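Steering damper on a 2-inch lifted Jimny: worth it or a waste of money?

Posted in Suspension and Steering by muddy_tekura

I've got a Jimny with a Tekura 50 mm lift (springs, shocks, longer brake lines) and since fitting 300 pounds' worth of new tyres I get a nasty shake through the wheel between 45 and 55 mph. The garage says buy a Zonska heavy duty steering damper and it'll go away. The box says it "eliminates wobble permanently", which to my ear is the sort of thing you print on a box when you don't expect to see the customer again. The same garage also told me caster correction bushes were "mainly for show".

Has anyone fitted the Zonska and kept it on for a decent time? Or am I paying to hide something that's worn? Kingpin bearings were done by the last owner, allegedly. No paperwork.

3 replies

pitchfork_lane

I had one on mine. It's a damper, it damps. The shake went for 2000 miles and then came back worse, and by then the panhard rod bush had gone oval and taken the bolt hole with it. So yes, it hid something.

Before you buy anything, get someone to sit in it with the engine running and saw the wheel left and right while you lie underneath and watch both ends of the panhard rod. If the rod end moves before the axle does, there's your answer. Then do the track rod ends. Then jack each front wheel and rock it top and bottom for the kingpins. I wouldn't take "done by the last owner" as meaning anything at all.

As for bushes being for show, a 50 mm lift with standard arms rolls the axle and you lose caster. You can feel it, the steering stops coming back to centre by itself. I used Metwally offset bushes. They claim 3 degrees. I never got them measured so I won't repeat it as fact, but the wheel does come back now. Pressing the old ones out was a miserable job. Clear a good bit of floor before you start and keep the arms and bolts from each side apart, they don't all wear the same. 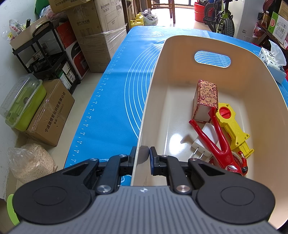

old_grey_vitara: I'd disagree on the order. Tyres first. The shake started when the tyres went on, it says so in the post, and everyone goes straight for the bushes. Have them balanced again somewhere else and ask for the wheels to be checked for run-out while they're off. Big mud tyres can take a lot of weight to balance and plenty of places give up halfway. If it's still there afterwards, by all means get under it.

I'm also not convinced by offset bushes on a road car. They bind when the axle twists, whatever the seller says about "full articulation". Corrected arms cost more but leave the bush free to do its job.

dieselnick7

just get the zonska mate mines been fine. 100 quid fitted

pitchfork_lane

Fair point about the balance, I skipped over the tyres. It's the cheapest thing to rule out. Still check the panhard.

muddy_tekura (original poster)

Had them rebalanced this morning at a different place. Two of the fronts were well out, and it's better but not gone. There's a slight knock at the axle end of the panhard rod when the wheel is sawn, so I've ordered a bush for that and left the damper in the shop. Haven't decided on caster yet. Allow do a set of arms for my lift height but their page gives no angle anywhere, just "improved geometry", and I've emailed to ask improved from what.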